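Barkura Household Handling Project
Progress report for August
Prepared by Vasylyna Kovalchuk for the Hnatiuk program office

Status

The project is on schedule for the second milestone. Recording on the table-clearing tasks is finished, cloth folding is under way, and the first training run on the combined set has been completed. Spending is within the approved budget, and no change to the end date is requested.

Recording

We recorded 1,171 new demonstrations during the reporting period, which brings the project total to 3,643. All of them were made by remote control with the two-arm setup described in our proposal. The operator moves a pair of hand controllers and the arms follow. Hand guiding, where a person holds the arm and moves it directly, was dropped after the first milestone. It gave smooth paths, but the operator's hands kept blocking the camera view, and guiding both arms at once was tiring.

Of the new demonstrations, 162 were rejected at review. The most common cause was a dropped or double-gripped cloth. The second was an operator pausing in mid-air for longer than our limit while deciding what to do next. Rejected recordings are kept on the server but are left out of training.

Operators now get a practice period before anything they record is counted. This was suggested in your comments on the last report. The new operators who went through it had fewer rejected recordings in their first week than the earlier group did, though the groups are small and we would not put much weight on the comparison yet.

Training

The first policy trained on the combined set was tested on three tasks: stacking a bowl on a plate, moving the stack to one side, and picking up a cloth by its edge. Stacking and moving worked well enough to go on with. Cloth pickup succeeded in 66 percent of trials, short of the target in the work plan. Most failures came from the gripper closing above the fabric or catching two layers at once.

We have responded in two ways. Operators have been asked to come in lower and slower in the last part of the approach, and the starting state of the cloth is now varied on purpose. Early recordings nearly always began with the cloth flat. Current ones begin with it crumpled, bunched up beside dishes, or partly folded over.

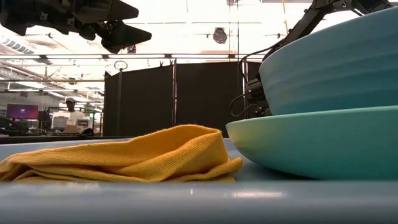
Cloth task at the two-arm station: crumpled yellow cloth beside stacked dishes, gripper at upper left.

Equipment

The controller software from Guto was updated once in the period. The update fixed a short delay between the hand controllers and the left arm that operators had been complaining about. Recordings made before the fix have been tagged so we can train with and without them.

A set of replacement fingertips is on order from Brirkow – delivery has slipped once already. Recording can go on with the present ones.

Plans for the next period

Cloth recording will continue with mixed starting states until the milestone number is reached. The policy will then be retrained and the pickup test repeated under the same conditions. We will also start on the combined task, in which the cloth is folded and the dishes are set on top of it.

We ask the program office to confirm whether the demonstration visit should include the combined task or only the three tested so far. An answer before the next review call would help us plan operator hours.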